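第三章 采购前的规划与预算

适用对象:准备在起居类场地部署 Junus 双臂机的单位。已经下过单的读者也可以看,只是看的时候心情会不太一样。

3.1 先定任务,再看报价

1. 用一句话写下机器要干的活,例如“把沙发椅周围地上的软物捡起来”。一句话写不完的,拆成两份申请。
2. 在任务旁边注明物件的软硬。枕头、毯子这类东西没有固定形状,调试工时按硬质物件的两倍估。
3. 把任务交给将来真正站在机器旁边的人看一遍。他皱眉的地方,请另起一行记下来。

注:“以后什么都能干”不属于任务,Brudmont 的报价系统里也没有这一项。

3.2 选末端

左右两侧可以分别订购。多指手适合拨开、扶住形状复杂的东西;短指夹爪适合捏住就走,备件也便宜。两侧都选多指手的客户,多数在 7 月前后会来问夹爪的价格。

1. 按 3.1 的任务逐条勾选左侧、右侧各用哪一种。
2. 每种末端至少备一套易损指节,列入首年预算。
3. 腕部线缆的长度在订货时确定,到货后再改要另收工时费,单价见附录二。

3.3 量场地

1. 量家具之间的净宽,取最窄处。请用卷尺,不要用“应该够”。
2. 量座椅底边离地的高度。东西最爱往那里钻,手能不能跟进去,全看这个数。
3. 查看旁边的桌沿和柜沿。手臂从下方伸过去时,肘部还要有抬起的余地。
4. 画出线缆走向,长度按实际路径再加 2 米。图上的直线,到了地面上通常都有自己的想法。

注意:线缆不得从手臂的活动范围内穿过。做不到的场地,请在预算里加一套理线槽,并安排专人看线。

3.4 编预算

预算表分四栏:主机、末端与备件、场地改造、调试工时。前三栏照报价单抄即可,第四栏是大家最爱填零的地方。Ciststead 样板间的首年调试记了 1,247 小时,其中大约 100 小时花在布料上。当初的申请表里,这一栏写的是“含”。

1. 调试工时单独列支,不得并入主机。
2. Nina 调度软件按席位收费,旁观的领导不占席位。
3. 耗材里写上枕套、靠垫等练习用品,按会损坏的东西来编。
4. 预留维修款。审批时若被划掉,请保留划掉的那一页。

3.5 验收条件

签约前把验收动作写进合同,并附上家具型号和物件清单。“演示效果良好”这种措辞双方都喜欢,到了付尾款那天就都不喜欢了。

1. 指定起始位置,例如枕头平放在椅前地面。
2. 指定结束状态:离地、放到座面,还是放进筐里,三选一。
3. 写明允许重试的次数,以及由谁按急停。
4. 第 19 号表《验收动作确认》一式两份,双方签字后再付首款。

注意:验收期间人员不得进入两臂之间捡东西,顺手也不行。

本章价格口径更新至 4月9日,之后的变动以 Brudmont 书面报价为准。
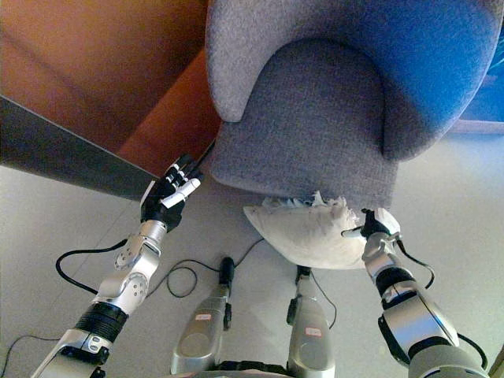
图 3-1 座椅前地面拾取作业:右侧夹爪夹住枕头一端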